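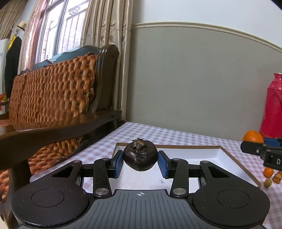
Ankrah says on the owners' board that page 4 of the old guide had the pad screws going in before the pads were seated, and would someone please fix it. Fixed, see step 3. Old copies of the guide should go in the bin.

Lutis hand gripper, section 5: Grip set-up for round items

Menu: Home | Set-up | Parts | Support

Before you start. Charge to 70 percent or more. Trigger released. Pads wiped with a dry cloth, no solvents.

1. Open the fingers all the way. Both sides should move together. If one lags, stop and go to section 8.

2. Check the pivot screws at the top and bottom of each finger link. Snug, not tight. Overtightened screws make the fingers stick.

3. Seat both blue pads flat, then the pad screws. Pads have to face each other square.

4. Bring the gripper in with one pad on each side of the item, near the widest part. Keep stems and leaves clear of the pads.

5. Squeeze slow until both pads touch. Hold. Then a little more.

6. Lift straight up. If the item rolls, set it down and start again a bit lower.

7. Set grip level. Factory level is 47, fine for firm fruit. Drop it for anything with a soft skin.

NOTE: Code 323 on the display means the zero is lost. Open fully, hold the trigger five seconds, let go. Repeat once if it dosen't clear.

CAUTION: Keep fingers and sleeves out of the linkage. It pinches.

CAUTION: Do not carry glass or hot liquids with the standard pads. Use the Trerno pad set, part 2838, sold seperately.

Related items
Trerno pad set, part 2838
Lutis charging base
Caswood carry case
Section 6: Grip set-up for flat items
Section 8: Finger alignment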